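Robots on the packing floor, four months in
February 25, 2018
Filed under: Work, Baleswood

I promised a few of you I would write about the robots once the dust settled, and then the dust didn't settle, so I'm writing anyway with a cup of tea going cold next to me.

For anybody new, I work at Stamen, where we put together snack boxes and gift boxes for offices. We have one long building in Baleswood with terrible parking and a very good view of the hills. I have been on the packing side for most of my working life there, first on the line and now as a shift lead (a fancy way of saying I also do the schedule and get blamed for it).

Back in November the first 2 arms came in from Tromex. We had a meeting in the break room beforehand, with donuts, and I have learned to be a little suspicious of donuts. The plan was that the arms would do the picking and placing of wrapped items, and those of us on the line would move over to checking, special orders and what they called "cell support." Several people asked the same thing in different words, and the answer was that no one would be let go this year. I wrote down "this year" in my notebook and underlined it.

So what has changed? My wrists, for one thing! I used to come home and sit with a bag of frozen peas on my right hand, and I haven't done that since Christmas. The talking has changed too, and I didn't expect to mind it as much as I do. On the old line we stood shoulder to shoulder and could get through somebody's whole divorce before lunch. Now there are 4 of us spread out over the same floor, each with a screen, and you have to walk over to somebody if you want to gossip, and walking over looks like you're not working.

The job itself is harder to explain to my mother. A lot of it is watching. A shiny wrapper gives the arm more trouble than a plain carton, and bars packed snugly side by side are worse again, as there isn't much room for a finger to get in between them. When it misses, I clear it, mark down what went wrong and start it up again. On a bad morning that gets old fast. On a good one we do nearly 200 boxes before the first break and I feel like I've hardly lifted a thing.
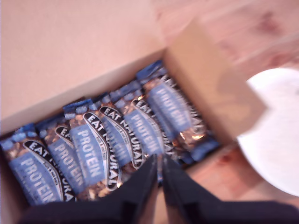

I do get fond of them, I'll admit that. I catch myself saying "come on, come on" under my breath the same way I did with my old car on the hill. One of the younger women on my shift talks to hers out loud, and I think it's good for both of them.

What I would like is more say in how it's set up. The training was run by a nice man from Takagi who knew everything about the software and had never packed a box in his life. We told him the screens were too high, and he wrote it down, and they are still too high. I stand on a pallet board. If the people upstairs want my opinion it's available any time, and it would cost them less than the donuts.

The next meeting is in a couple of weeks, and I'm bringing my notebook with the underlined part. If any of you have been through this where you work, please leave me a comment, I'd love to know what you wish you had asked early on.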